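Buying a used sander – Fodholm or Zakier?
Last updated: August 28, 2025

plankside
I have 703 square feet of oak floor to refinish and the rental place in Zidthorpe wants more per weekend than I'd like to pay. Thinking of buying a used drum sander and selling it when I'm finished. There's a Fodholm listed for $1,310 and an older Zakier for less. Anyone run either one?

mudroom_dan
Ran a Fodholm for two seasons. Good machine, heavy on the stairs. The dust bag is useless, so hook it up to a vac. I'd still rent. You'll wait months to sell it, and the buyer will beat you down on price.

gritline
Disagree on renting. Rental drums are usually out of level and you get chatter marks across the whole room. I bought mine in February and sold it after the job for $15 less than I paid.

For edges and closets you need a handheld anyway, whichever way you go on the big machine. Don't try to get into corners with a drum.
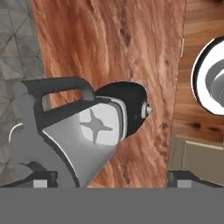
Start the edges at the same grit as the field and go up together. If you finish the middle at 100 and the edges at 60, the stain will show it.

mudroom_dan
$15 is luck. Around here they sit.

plankside
How many passes are you doing? The old finish is shellac, I think. It gums up the test piece I tried at 60.

gritline
Then start at 36 and keep moving. Shellac clogs paper, so buy more than you think – the store takes back unopened boxes.

oldheart
Nobody has asked how thick the floor is. Pull a floor register and look at the edge of a board. If it's already been sanded 2 times you may not have enough left for 36 grit. I'd use an orbital and take longer.

gritline
An orbital on shellac will take him a week.

oldheart
A week is cheaper than a new floor.

plankside
Pulled the register by the kitchen. There's a decent amount above the tongue, but I'll measure it tonight. The Zakier seller hasn't answered. Cárdenas on Mill Street has an orbital for rent, so I'll call them in the morning and get a price.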